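Incident notes: the Torell arm and the missing grip force

Readers who were at the last open evening will have heard a short version of this from the floor. The long version is less flattering to almost everybody, this newsletter included, as we printed the supplier's claims in our winter issue without much of a squint.

The facts first. On a Saturday afternoon at the Pramance workshop, the small Torell arm closed its gripper on a part, reported a good hold and lifted. The part was a steel bracket with a machined edge. The gripper did not have a good hold. The bracket left the fingers at the top of the lift, hit the edge of the bench and landed on the floor on the operator's side of the tape line. No one was hurt. The operator had stepped back to answer a phone, and I would ask members not to count that as a safety measure.

The log for that run shows 203 pick attempts before the drop. Every one of them is marked as a success. I have read the log twice and I do not believe it, and neither should you, for a simple reason: the same afternoon's handwritten sheet has misses on it. An operator wrote "slipped, redid" beside several of the picks. The software wrote "success" beside the same ones.

How does an arm come to think it is holding something it is not? The grip check in the Gekon controller looks at motor current. When the fingers meet resistance, the current climbs, and past a set level the controller calls it a grasp. Fair enough, as far as it goes. The trouble is that the fingers can meet resistance from plenty of things that are not the part. They can meet each other. They can meet a burr in their own linkage. They can pinch the corner of a fixture that is bolted down and going nowhere. Current climbs in each case, and in each case the controller is pleased with itself.

On our arm, one linkage joint had stiffened. With the gripper empty and moving freely it should draw very little. Ours was drawing enough to sit just under the threshold before it touched anything at all. A light brush against the part pushed it over. The log says "grasp confirmed" and the fingers were barely on it.

Gekon's first answer was that the joint had been overtightened by us. That may be so. Somebody did have a hex key on that gripper back in December, and the job sheet for it says "snugged up" and nothing more. I have asked for torque figures to go on job sheets before and I am asking again. But a controller that cannot tell a stiff joint from a firm grip is not made sound by blaming the hex key. Joints stiffen. Dust gets in them. People snug things up.

Their second answer was that we should buy Vi, the add-on that uses the wrist camera to check the grasp by eye. Vi costs more than the gripper did. I went along to the demonstration with low hopes, and came away with about the same hopes, though in fairness it did one thing well. Given a clear view of a single block on a plain grey mat, it could tell held from not held. We do not work on a plain grey mat with single blocks, and I can't think of a member who does.

What bothers me about the camera check is how much it leaves to a good view. The gripper gets in the way of its own work. Polished surfaces throw glare back at the lens. Shiny metal beside pale wood beside black paint is a hard mix for any camera, and when the fingers are close to the job you lose sight of the very spot you care about. The Vi brochure shows none of this. It shows a bright orange ball.

There is also the matter of clamped work, which is where I think the next accident will come from. If a piece is held in a C-clamp and the arm is told to reach in near it, "did I grasp it" is the wrong question to be asking. The arm can have a perfect grasp on something that cannot move. It then lifts, and whatever is weakest gives way: the piece, the clamp, the finger or the joint. The current check passes. A camera check would probably pass as well, as the fingers would be just where they were meant to be. We found no line in either manual telling the arm to stop when the part fails to come with it. 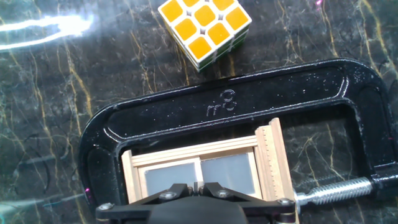 Pramance wrote back after reading a draft of these notes to say that clamped pieces should never be in the arm's reach under power unless the lift has been turned off in the program, that they had told us so at the handover, and that a clamp left on the bench was a housekeeping fault and nothing to do with the controller.

I accept the first part. I have no memory of the second, and the handover sheet, which we still have, says nothing about clamps or lifts. On the third part we will have to differ. Housekeeping matters, but a machine sold for use by small workshops has to cope with small workshops, where benches have clamps on them.

We were also told that the gripper is rated for 2,000 cycles between inspections. Ours had done 374 when the joint was found stiff. If the figure is right, we were well inside it. If it came out of a clean room with nothing but foam blocks going through the fingers, then it tells us very little, and I'd like to see the test sheet. I have asked for it. So far I have been sent the brochure again.

What changes from now on:

The arm runs at the slow setting until further notice. Yes, it is tedious.

Before each session, open and close the gripper empty, 4 times, and write down the highest current reading. If it is up on the last session's figure, stop and leave a note on the controller. Don't loosen anything yourself.

No lifts with a clamped piece in reach. Approach and touch only, with lift disabled in the program. Check the program, even if the last person told you they had done it.

Take the log's word "success" to mean that the motor worked hard for a moment. Keep the handwritten sheet going, and write down every slip, including the ones you feel silly about. It is the only honest record we had of that afternoon.

The tape line moves back by one arm's length. It was laid out for where the arm reaches, and a dropped bracket does not stop where the arm does.

Stay by the stop button while the arm is moving. If the phone rings, stop the arm first.

A few members have asked whether we should give up on the Torell and send it back. I'm not there yet. The arm itself has behaved, and it went where it was told every time, including the time it mattered. My quarrel is with the gripper's idea of what it has hold of, and with a supplier whose cure for a poor check is to sell us a second one. I would want to see the joint replaced, the threshold set against a proper empty reading at the start of each run, and a plain rule added: if the load on the wrist does not change as it should during a lift, stop. The sensor for that is already in the arm. The Gekon controller simply does not look at it.

We have put that last request in writing. The reply was that it is "on the roadmap", with no month attached. I'll report any date we are given, and whether it is kept.

The stiff joint is in a labelled bag in the top drawer under the controller. Please leave it there, as Gekon have asked for it back and we would like it photographed and measured before it goes anywhere.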